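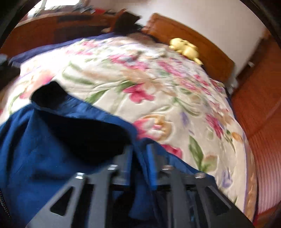 Still no word from Brevico about the refund. Two emails now, both answered by the same cheerful paragraph telling me my feedback is valued. I doubt a person has read either of them.

What they sold me was a "sleep program". $84 for a booklet, a sachet of tea and a login that works on some days. The booklet says my bedroom has a colour temperature and that mine is probably wrong. It says 2,933 people in Lusville now fall asleep faster. Who timed them? I read that page to Catrin over the phone and she said well, you can't prove it doesn't work - as if that were my job. 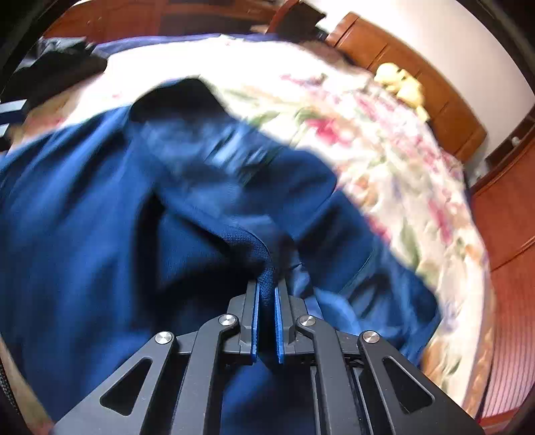 Posted by Cadi Prothero
March 2025

The tea is mostly chamomile. I can get a box of that at the grocery for a few bucks, and it doesn't come with a login.

Tried the breathing again last night, in for four, hold, out for eight. I lay there doing arithmetic until past one. Catrin swears by it, but Catrin has slept like a log since we were kids and would swear by a brick under the pillow.
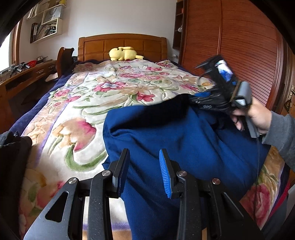 She wants me to try the next level in April, the one with the weekly calls. I said I'd think about it. I won't. I'm going to bed at eleven with the dull library book on canals, and if Brevico hasn't paid up by Friday I'm phoning the bank.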